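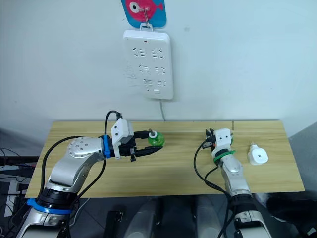 Before you pay for a robot pair of hands: workshop tips

Altside want 233 a month for their two-armed bench helper, and Keteck sell something close to it through Rinbridge. The leaflets promise it will tidy, fetch, plug in and put away. I have my doubts, and most of what follows costs next to nothing and will help whether you sign up or not.

1. Get the sockets off the bench

Hang the power strip on the wall above the table from a stick-on hook, with the cord running down behind the back edge. The bench stays clear and the switch is easy to find. Check what weight the hook is sold for. Wipe the wall first and leave the pad overnight before you hang anything on it. A fish on the pad is optional.

2. Ask to see the plug go in

Picking up a small green bottle with a white cap is a fair start, and two black fingers can hold one. A plug adapter lying on the table with its prongs in the air is a harder test. Ask for the whole job, from table to socket, 20 times running, and keep your own tally. If the salesman offers a film of it instead, say no thank you.

3. Mind the wall

Pushing a plug home shoves the strip about if it only hangs from a hook. You steady it with your other hand without thinking. For heavy daily use, screw it to the wall, robot or no robot.

4. Look after the cables

These arms carry black cables on the outside, with a loop over the gripper. Anything that loops can catch. Keep mugs, jars and trailing leads well out of reach. Velcro ties are cheap, and the Sundqvist ones in the 300 pack have lasted me since May.

5. Read the small print

The Altside terms gave me 20 days to send it back, but I had to pay the carriage. Ask who pays for new finger tips, and who pays for the bottle it drops – the leaflet is silent on both.

6. Try a tray first

Put the bottles you use daily in a shallow tray at the right-hand end of the bench. Mine took five minutes and has no monthly fee.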